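**Anyone switched from Clindberg to Raketti for home internet?**

**mulga_bill_166** – 11/17/22

Our Clindberg contract is up and they want another $7 a month for the same plan. I rang Sales twice, got a very cheerful bloke who offered me a free modem (I have two already, one still in its box) and no discount. Raketti has just started advertising out our way in Climcombe and the price looks good. Has anybody moved across? Mostly I care about evenings, when both teenagers are home and I'm trying to watch the cricket.

**pavlova_plains**

Moved in October. Changeover was painless, we were down for maybe half an hour while I made dinner. Evenings are fine, a bit of buffering on Sunday nights but Clindberg was worse than that for us. Their phone support is only open till 6 though, and that's no use to me when I'm still on the train.

**ottoman_umpire**

I'll be the grump. I went to Raketti and went back again inside two months. Speeds were good for a fortnight and then every night after tea it crawled. They had me unplugging the modem, plugging it in, standing it on a different shelf... I did the lot. I'd pay the extra seven bucks and stay put.

**pavlova_plains**

What side of town are you on? We're up the hill near the oval, and the cabling in the old streets by the creek is shocking whoever you pay.

**ottoman_umpire**

By the creek, yeah. But Clindberg works in the same house on the same cable, so I don't buy that it's the street.

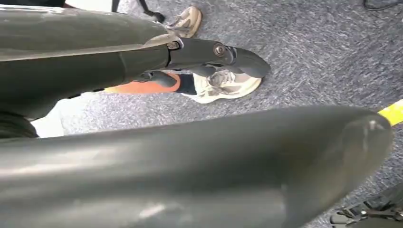 Also check how they bill you. Raketti charges a month in advance and Clindberg wants notice, so you can end up paying both for the same few weeks if you don't line up the dates. I did, and I was ropeable.

**kettle_on_again**

Second the bit about dates. Mum got caught the same way and it took her three calls to get the money back.

Before you go anywhere, ring Clindberg and ask for cancellations instead of Sales. Different people entirely! I said I was leaving and they knocked ten dollars off for a year without me having to be rude to anyone. You have to remember to ring again when the year's up, mine's on the fridge calendar.

**mulga_bill_166**

Ooh, ten off would do me nicely. We're on the creek side too, so ottoman's story has put the wind up me a bit. I'll ring cancellations tomorrow in my lunch break and see what they say – if it's another modem I'm off to Raketti and I'll take my chances.

**pavlova_plains**

Fair enough. They don't lock you in, so you could try it for a month and go back if it's rubbish.

**ottoman_umpire**

Read the bit about the setup fee first. It's only waived if you stay for 6 months.

**pavlova_plains**

Wasn't on mine?

**ottoman_umpire**

It was on mine. Page two, small print.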